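How to Make a Pot Roast with Cola

My family has been making this roast every September since we moved to Tunham, and over the years I've fussed with it more than I should admit. It's a forgiving dinner, so please don't worry if your roast is a little bigger or smaller than mine!

You'll need a chuck roast of 4 pounds, two onions, a few carrots, a can of regular cola and a packet of onion soup mix. Pat the meat dry, salt it well, and brown it on every side in a heavy pot. Take your time with this part -- a good dark crust is where most of the flavor comes from.
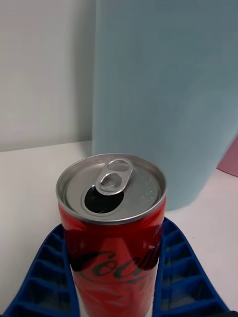
Marcy's Kitchen Drawer wrote in to ask whether diet cola would do, and I'd steer you away from it, as the sweetener can turn bitter after hours in the oven.

Tuck the onions around the meat, stir the soup mix into the cola and pour it all over. Put the lid on and let it go at 300 degrees for over 4 hours, adding the carrots for the last one. Any leftover cola is the cook's, I say. 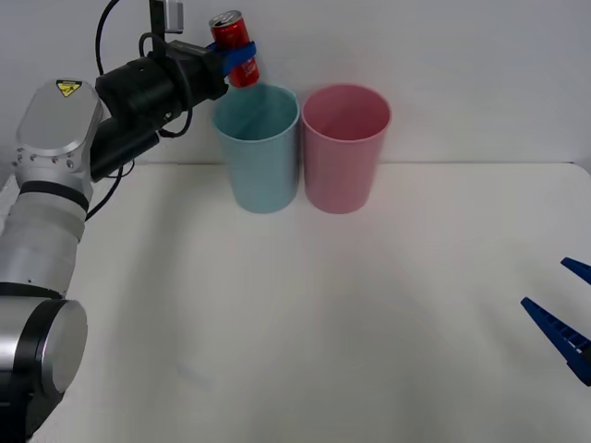 One reader told me she does hers in a slow cooker on low overnight and gets the same tender meat, though she thickens the gravy in a saucepan afterward with a spoonful of cornstarch. Let the roast rest under foil before you slice it.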